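The Slow Business of Putting Things Back

At 5:40 in the morning, the supply corridor at Sýkora, a small hospital on the edge of town, is already busy. Torunn Sæther has been restocking there for six years. She starts at the far end and works toward the elevators, so that the rooms nearest the night nurses are done last, when the shift is changing over and the noise matters less.

Her list this month covers 577 different items, from gauze pads to batteries. Most of them live in two storerooms. The rest travel on carts, and the carts are where the trouble starts.

"A shelf stays where you put it," Sæther says. "A cart goes to a room, and somebody takes four of something and doesn't write it down. By noon my numbers are wrong."

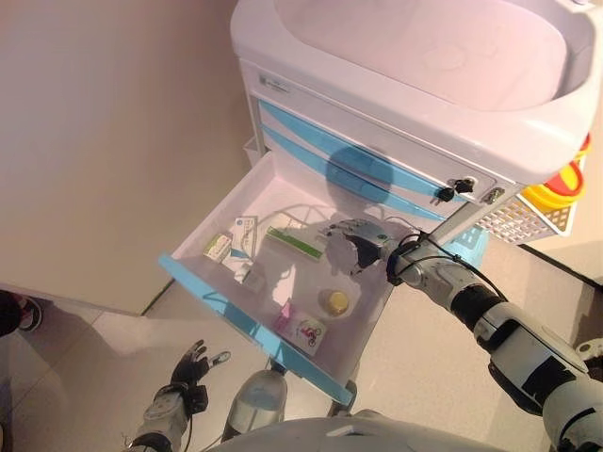
Keys in the lock of a cart with blue-trimmed drawers.

Hospital supply work gets little attention outside the building. It pays modestly and there is no standard training for it. At Sýkora new hires shadow someone for two weeks, then get a ward of their own. Many leave within the year.

Raphaël Delorme runs purchasing from an office over the loading dock. When he arrived, the hospital was buying through 6 separate accounts, and two of them were ordering the same gloves at different prices. He spent his first August going through old invoices, 2,258 of them, with a ruler and a pencil. The accounts were merged that winter.

The savings were smaller than he had hoped. What changed was the waste. Staff had been hoarding – a box behind a door, a sleeve of syringes in a desk – because they didn't trust the next delivery to come. Once orders arrived on the same two mornings every week, the stashes began to come back. Around 3,773 items were returned to stock, and a good part of them had expired. 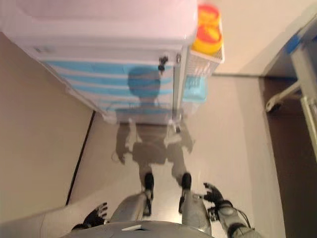 A white storage cart with blue-striped drawers.

Sæther had her own fix, and it cost the price of a roll of tape. She marked a line inside each bin. When the stock drops below the line, whoever took the last piece flips a card on the front. She doesn't need to count those bins anymore, only look for the cards. The surgical floor took to it right away. The emergency department held out until spring.

Delorme has tried software twice. The first package, Plalinent, wanted every item scanned on the way out, and nurses with both hands full were never going to do that.
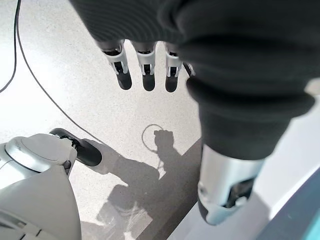 The second is still in use, but only for the two storerooms, where people have time to stop. On the wards it is tape and cards. Delorme would like one system for the whole building, and he has a meeting about it next month. Sæther has asked to be there, and she is bringing a bin.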